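Des baguettes par milliers

Chez Plelska, on paie des gens pour ranger leur cuisine. Le principe tient en une phrase dans la brochure : chacun reçoit une pince munie d'une caméra, refait chez lui les gestes ordinaires, et les enregistrements nourrissent un modèle censé, un jour, commander un bras autonome. En mai, l'entreprise revendiquait 1 670 séquences consacrées aux seuls couverts. Elle en voudrait davantage, bien entendu.

Suryani Gunawan, qui coordonne la collecte, défend la méthode sans ciller. « Un laboratoire, c'est une table blanche et trois cubes. Les gens ne vivent pas comme ça. » On lui accorde volontiers le point. Une nappe chargée de motifs, des baguettes couchées les unes contre les autres, un panier ajouré à portée de main : voilà de quoi embarrasser un système habitué aux fonds unis.
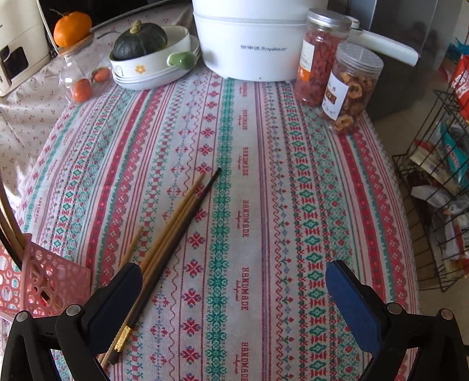 Reste à savoir ce qu'on apprend en empilant ces scènes. La consigne réclame de la variété, mais le barème récompense le rendement : une séquence est payée si elle est complète, et refusée si la main hésite trop longtemps. Les participants ont vite compris. Ils répètent le geste qui passe, au même endroit, avec les mêmes objets. Sur neuf foyers suivis pendant le pilote, deux ont fourni l'essentiel des données. Parler de diversité demande alors un certain aplomb.

Les ratés posent un autre problème. Une baguette qui glisse, une prise à recommencer, c'est peut-être ce qu'un robot aurait le plus besoin de voir. Plelska en a conservé 200, dans un dossier à part que le modèle n'a pas encore lu. « On y viendra », promet Suryani Gunawan. Quand ? Elle ne donne pas de date.

Le concurrent Savow fait le pari inverse et filme peu, en annotant tout. Ses démonstrations ne m'ont guère plus convaincu : le bras y saisit fort bien une cuillère, toujours la même, posée par un ingénieur. J'ai demandé à en changer. On m'a proposé de revenir lundi.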